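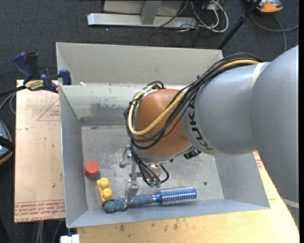 Brenside Makers Help > Robots and automation

Teaching picks by hand: how many goes does it need?

Güneş
We've got a KUKA arm picking odds and ends out of a metal bin and I'm completely hooked! I've been steering it by remote control and recording each go. Blocks are lovely. The hairbrush is my nemesis: the gripper comes down on the handle, I close it, and the whole thing rolls round and slides off. I've got 200 recordings so far and most of the brush ones are rubbish. Do I carry on, or start again by guiding the arm by hand?

Şengül Ekinci
Oh, I love this stage! Don't bin the lot. Keep the goes where you wobbled and then put it right, they're gold, and only chuck the ones where you gave up. For the brush, try turning the wrist so the fingers close across the handle, and come down much slower over the last bit. Hand guiding feels wonderful and you'll pick up the angle in minutes, but if a camera is watching, your arms end up in every recording. I use it to learn the move myself, then go back to the remote. I had 1478 goes by November and the brush-type things only came good once I'd started shifting them about between tries. Along the wall, in the corner, bristles up, bristles down. Do tell us how you get on!

clorkari
more data. i did 3135

Gadmont
What Şengül said about the wrist. Also check your remote for lag, mine was awful until I swapped the cable.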